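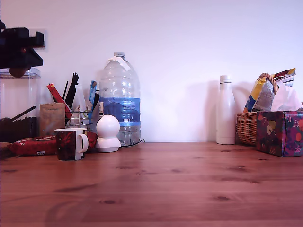
A wooden table with household items along the back, against a white wall.

19 Nov 2020

The women's basketball coach at Terimton College has a folder of shot charts going back 11 seasons, and she still fills them in by hand. On the morning we talked she had the latest one open, from a preseason scrimmage against Junurby State, and she wanted to start with the misses.

"We took too many long twos," she said. "You watch it live and it feels fine, the ball is moving, people are open. Then you mark them down and they're all a step inside the line. We talked about that in August and we're still talking about it."

Terimton finished last season 17-09 on paper, or so the conference guide printed it. The coach says the guide had it wrong and the school has asked for a correction. She was more interested in the team's free throws, which she called the worst part of the year. Terimton shot 63 percent from the line and lost two games in which it made more field goals than the other side.

"I don't have a trick for it," she said. "We shoot them tired now. Every segment of practice ends at the line, and if you miss the front end you run and come back. Some of them hate it. Our backup center hates it a lot, and she's gone from the worst on the team to somewhere in the middle."

The college lost its starting point guard to graduation in the spring, along with both of its regular shooting guards. That leaves a sophomore who played mostly in the last few minutes of games and a transfer from Grumance Community College to share the ball. The coach has not picked between them and says she may not.

"The sophomore is quicker and sees the floor early," she said. "The transfer doesn't turn it over. Against a team that presses you'd want the second one, and against a zone I want the first one. People ask me who's starting and I tell them to ask who's finishing."

She played the position herself, at a small school she describes as "a long bus ride from anything," and spent six years as an assistant before Terimton hired her. Her first team there won five games. She remembers the losses better, she said, and in particular one at Grumance in which her team led by 14 with eight minutes left and scored two more points.

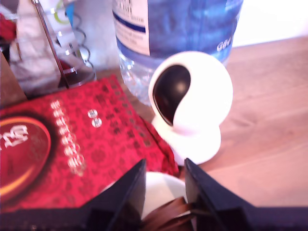 Photo: Pathirana

"I called one timeout in that stretch," she said. "One. I had three in my pocket at the end. I kept thinking we'd make the next one and it would settle down. Now I'll burn a timeout on a feeling. If it looks bad to me, we stop and sit down."

The schedule has changed several times since it was first released. Terimton will play conference opponents only until the new year, with back-to-back games at the same site to cut down on travel. The coach said the format will help teams with depth and hurt teams that lean on one scorer – hers used to be that second kind.

"You play somebody, you go to sleep, and you play them again," she said. "Whatever worked the first night, they've had all evening to look at it. So I need eight players I trust, and I think I have seven. The eighth spot is open and they all know it."

Her senior forward needs 11 rebounds to move into second place on the school's career list. The coach did not want to make much of that before the season, but she did say that the forward had changed her body over the summer and was getting up and down the floor better than she had as a junior.

"She used to rebound in her own area," the coach said. "If it came to her she got it. Now she goes and gets them on the other side of the rim, and that's a different player."

The gym at Terimton seats 1558, and it has been full only a handful of times. There will be no general admission for the opening games. Players will be able to list two family members each, and the band will not travel or play at home. The coach said the scrimmage was the quietest game she had ever been part of, and that she could hear every word from the Junurby bench.

"They could hear me, too," she said. "They knew our calls by halftime. We've changed all of them. We had a play we've called the same thing since I got here, and it has a new name now, and half of them still run the wrong one when I yell it."

Terimton opens at home against Grumance, with the second game the following afternoon.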